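I have held an air rifle and a shotgun certificate for 19 years, and in that time I have bought second-hand from four dealers. Three of them would take a gun in, put it on the rack and sell it on with a wipe of oil and a price tag. The fourth, Brukell in Terstead, writes down what is wrong with it first. I think every dealer should have to do the same.

A used shotgun is an odd thing to buy. The stock may have been shortened and lengthened again. The chokes may have been opened out by someone with a reamer and a free afternoon. The proof marks tell you what the barrels measured when they were last proved, and they may have been lapped since. Most buyers can't check any of this across a counter, and most won't ask, as they don't want to look foolish. 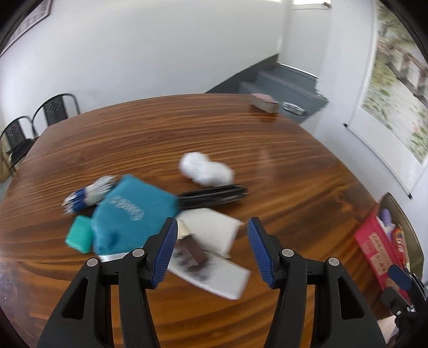
Brukell's sheet is one side of paper. It gives wall thickness at set points along each barrel, bore and choke measurements, whether the action is tight on the face, and the trigger pulls. There is a box at the bottom for repairs the shop knows about. Wondimu Workneh, who runs the workshop, told me it takes him 13 minutes a gun when nothing is amiss. He signs it, and a copy goes with the gun.

The usual objection is cost. I put this to a dealer at the Mersha game fair last August and he said nobody would pay for paperwork on a gun worth £153. He may be right about the bottom of the market. But he would expect a garage to tell him if the brakes were worn, even on a cheap car, and I don't see why barrels should be treated more casually than brakes.

The other objection is liability. If a dealer writes down a wall thickness and gets it wrong, he has put his name to it. I accept that, and I think it is a point in favour. At present the buyer carries nearly all of the risk, and he is the one in the shop without a gauge.
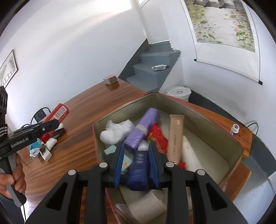 ## What I would ask for

The sheet should be the same everywhere, so that two guns in two shops can be compared. It should go on the dealer's website along with the photographs. Polished walnut photographs very well and tells you little. I once drove to the far side of the county for a Tredik over-and-under that looked perfect on screen and rattled when I closed it.

Private sales are harder. I wouldn't want to force a widow selling one gun to pay for an inspection before she can let it go. A dealer could offer the sheet for a fixed fee, and buyers would soon learn to ask for it.

I would leave out any overall grade. "Very good" means one thing to a man selling and another to a man who has to shoot the gun all winter, and a single word invites people to skip the measurements. Put the numbers down and let the buyer take them to a gunsmith if he can't read them himself. Brukell had a grade on its early sheets and dropped it after too many arguments, and the sheets are better for it.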